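El cuaderno de la casa
Por Olga Segura 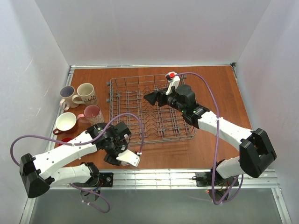

Núm. 80 · Página 3

Llevo media vida alquilando apartamentos en la playa, primero con mis padres, luego con los niños y ahora, que los niños ya van por su cuenta y solo llaman para preguntar si hay sitio, con mi marido y una maleta que pesa siempre más de la cuenta. He dormido en sitios preciosos y en sitios que mejor no recuerdo, con vistas al mar y con vistas al aparcamiento de un supermercado. Y si me preguntan qué es lo que más echo de menos de aquellos veranos, contesto que el cuaderno.

Me refiero al cuaderno de la casa, el de tapas duras que dejaba la dueña en el cajón de los cubiertos o encima de la nevera. En el apartamento de Purificación Manzano, en Goicoechea, a dos calles de la arena, había uno de cuadrícula, hinchado por la humedad, que olía un poco a crema solar. Las primeras páginas las había escrito ella con letra de maestra: que la persiana del dormitorio grande hay que subirla del tirón, que el panadero cierra cuando se le acaba el pan y no antes ni después, que si sopla levante conviene meter los cojines. Y detrás de las páginas de Purificación venían las de todos los demás, años y años de gente contando dónde había comido bien, qué cala tenía sombra por la tarde y qué vecino prestaba la sombrilla si se le pedía con educación.

Yo lo leía entero la primera noche, con las ventanas abiertas y los pies en una silla, y les aseguro que aprendí más de aquel pueblo así que en cualquier guía. Había una señora, Pramila Solanki, que firmaba todos los meses de febrero (¡en febrero, qué valiente!) y que fue dejando, entrada tras entrada, una receta de garbanzos cada vez más larga. No la conocí nunca. La receta la hago todavía, con sus correcciones y con alguna mía, que espero que me perdone.

Ahora las cosas van de otra manera. Reservo por una plataforma, que en nuestro caso suele ser Zendia, recibo un código para abrir la puerta y un documento con las normas, y al volver a casa me piden que ponga una nota. Puntúo la limpieza, la ubicación, la comunicación. No digo que esté mal. El código me ha evitado más de una espera en un portal con la compra derritiéndose, y quien haya perseguido unas llaves por medio pueblo a las once de la noche sabe de lo que hablo. El verano pasado, sin ir más lejos, leí las opiniones de un piso en Brirncombe antes de decidirme y me ahorraron un disgusto con unas obras.

Pero una opinión en internet se escribe para quien todavía no ha pagado, y se nota. Se escribe deprisa, con miedo a ofender o con ganas de ofender, y hay que resumirlo todo en si uno volvería. El cuaderno lo leía alguien que ya estaba dentro, con la toalla puesta a secar en la terraza, y a esa persona se le podían decir otras cosas. Que la cafetera pequeña hace mejor café que la grande. Que a las siete de la mañana pasan los barcos y merece la pena levantarse, aunque luego se vuelva uno a la cama. Eso no cabe en ninguna nota.

Mi amigo Hauke Eichhorn, que tiene alquilada la planta baja de su casa y es hombre práctico, me lleva la contraria siempre que sale el tema. Según él, los cuadernos se llenan de dibujos de niños y manchas de tomate, la mitad de los huéspedes no los abre y la otra mitad se los lleva por error. Para él es mucho más limpio un mensaje automático con las recomendaciones. Le compré uno igualmente, de pastas verdes, y se lo dejé en el aparador una tarde que fuimos a merendar. Lo primero que apareció escrito fue de un tal Takumi Yokoyama, que recomendaba un paseo hasta el faro y pedía disculpas por su ortografía, que era mejor que la mía. Hauke me lo leyó por teléfono. Dos veces.

Así que, si tienen ustedes un apartamento, por modesto que sea, pongan un cuaderno. No hace falta que sea bonito. Escriban ustedes la primera página, que una página en blanco impone mucho, y cuenten lo que le contarían a una prima que llega cansada del viaje: dónde se compra el pescado, qué ventana da fresco, a quién hay que saludar en la escalera. Dejen también un bolígrafo que pinte, y otro de repuesto.

Y si son ustedes los que alquilan, dediquen un ratito a escribir antes de cerrar la maleta. Nosotros volvemos a Goicoechea en cuanto afloje el calor. Purificación me ha dicho que ya va por el tercer cuaderno y que los otros los guarda en el armario del pasillo, debajo de las mantas, por si quiero buscar los garbanzos.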